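## 4. Storage and stacking of sleeved paper cups

### 4.1 Scope

The present section deals with paper cups fitted with an outer sleeve, as kept at the serving counters of the two sites introduced in Section 2, the Ploninholm canteen and the Hakeck reading room. Plain single-wall cups were treated in Section 3 and are mentioned again only where a comparison is needed. Lids, stirrers and trays fall outside the study.

The sleeve changes the cup in ways that matter to the person at the counter. It adds thickness to the wall, so that fewer cups fit into a stack of a given height. It also gives the hand a rougher surface to hold. Bhatia, in the first round of interviews, noted that counter staff spoke of the two kinds of cup as if they were different goods altogether, and kept them on different shelves even where space was short.

### 4.2 Upright and inverted storage

Two habits were found. At Ploninholm, cups were left upright in the cardboard box in which they arrived and were taken out one at a time. At Hakeck, they were placed mouth down on the counter, in short stacks, before the morning service. Staff at Hakeck gave dust as the main ground for the practice. One of them added that a customer who sees the base of a cup first is more likely to believe that the inside has not been touched.

Inverted storage has a cost. The base of an inverted cup is narrower than its mouth, and a second cup set down over it has to be lined up before it will drop into place. Where the upper cup arrives at an angle, its rim can catch on the edge of the base beneath, and the whole stack may then shift. In plain cups the upper one tends to slide down by its own weight. The extra thickness of a sleeved cup does not help its rim over the base, but it does affect how far the cup travels once it is on, and therefore how tall the finished stack stands.

Younis recorded stack heights at both sites over 12 services. Stacks of sleeved cups were seldom built higher than eight, and staff at Hakeck preferred seven. When asked, they referred to the reach of the shortest colleague and to the shelf above the counter. No written rule existed at either site.

### 4.3 Form of the sleeve

Sleeves are sold in several patterns, and trade lists use the words "ripple", "corrugated" and "embossed" without much care. We use "ripple" for any sleeve with raised ridges, whatever their direction. On some cups the ridges make a chevron pattern. Others have a plainer waved surface. The supplier to both sites, Reinholz, changed the pattern once during the study, in April, and the change was not announced to the counters. Three of the staff interviewed had noticed it.

The band left bare between the sleeve and the rim is of more practical interest than the ridges. When the cup stands mouth down, this band is the part nearest the counter, and it is the part that fingers tend to meet when a stack is lifted from below. Hygiene guidance at Hakeck asks staff to hold the cup by the sleeve only. In the Vavuneo trial, reported in Section 5, the same instruction was printed on a card beside the stack.

### 4.4 Handling a single cup

Taking one cup from an inverted stack is usually done by gripping the sleeve at opposite sides and lifting straight up. Pressure has to be enough to part the cups without bending the wall. Several respondents described a slight twist before lifting, and two said that they blew on the rim to separate cups that would not part, a practice that the site managers have since asked them to stop.

Adding a cup to a stack was rated as harder than removing one. The difficulty lies in the last small distance, with the mouth of the upper cup just clear of the base of the lower, where an error in tilt is hard to see from above. Figure 2 shows a cup held at opposite sides (a) and an upper cup close to the base of another (b). The red mark beside the rim of the lower cup in (b) lies on the table surface.

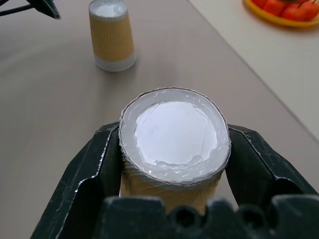
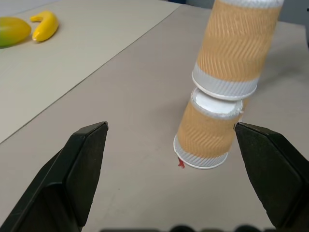 **Figure 2.** Sleeved paper cups. (a) First picture: cup held upright, seen steeply from above, with corrugated sleeve. (b) Second picture: two inverted cups with chevron-textured sleeves, the upper one tilted slightly, with a small gap between its rim and the base of the lower.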